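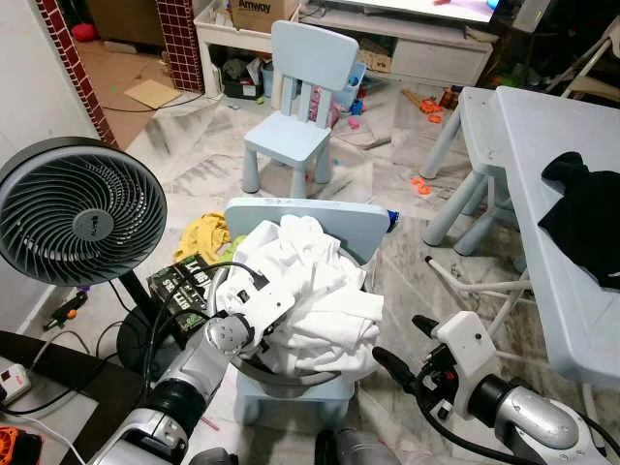 Drying Laundry Indoors: Moisture and Electricity Use in Student Apartments
Final report, Building Science II

1. Background

Most apartments in the Gomosden housing block have no balcony and no outdoor clothesline. Tenants either pay for the dryers in the basement or dry their clothes in the living room. Our group wanted to know how much moisture indoor drying adds to the air and whether the electricity saved is worth it.

Air drying moves the water from the clothes into the room. If the room is closed, the water stays there until someone opens a window or it settles on a cold surface. Three of the apartments we visited had dark spots in the corners of the window frames. We did not test what they were.

2. Method

We weighed each load after the spin cycle and again when it was dry. The difference is the water released. A typical load of cotton shirts and towels gave off 2,394 grams. Humidity was logged with a Riseo sensor placed on a shelf at head height, away from the window and the radiator. We repeated the test with the window closed, with the window open a hand's width, and with the window closed and a fan running.

The same size of load was then dried in a basement machine with a plug-in meter attached. We left out wool and anything labeled "do not tumble dry," so both methods used the same kinds of fabric.

3. Results

With the window closed, relative humidity went from 46 to 71 percent and was still above 60 percent the next morning. With the window open it peaked at 58 percent. The fan shortened the drying time but gave nearly the same peak as the closed room, which we expected, as it does not remove any water.

Spacing mattered more than we had planned for. Shirts on hangers dried well before shirts folded over a bar, where the two layers touch and the inside stays damp. Thick seams and collars were the last parts to dry in every test. 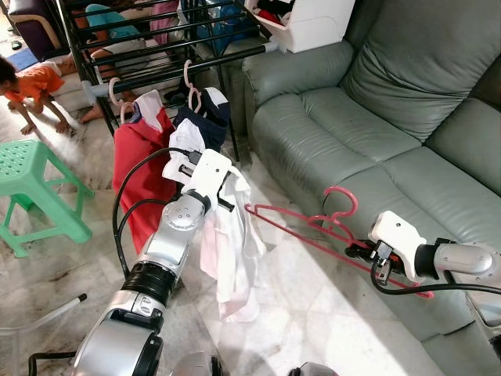

Okeke read the draft and objected that an open window in winter also lets out heat, so the savings in our first table were too high. We agreed and added the heating loss to the calculation below.

4. Cost

The basement dryer used 1,080 watt-hours more per load than air drying with the fan. After subtracting the extra heating, the saving is smaller but still there in every month except January. For a tenant who does 200 loads during a degree program, the difference is noticeable but not large.

5. Limits

We tested in one building and only in cold weather. The Udilance apartments across the street have mechanical ventilation and would probably give lower readings. The sensor takes a few minutes to respond, so short peaks may be missing from our data.

6. Recommendations

Use the highest spin speed the fabric allows. Hang shirts on hangers with space between them, and keep the bedroom door shut if the clothes are drying in another room. Open the window in short periods during the first hours, when most of the water comes off. The housing office should consider a shared drying room with an exhaust fan on the ground floor.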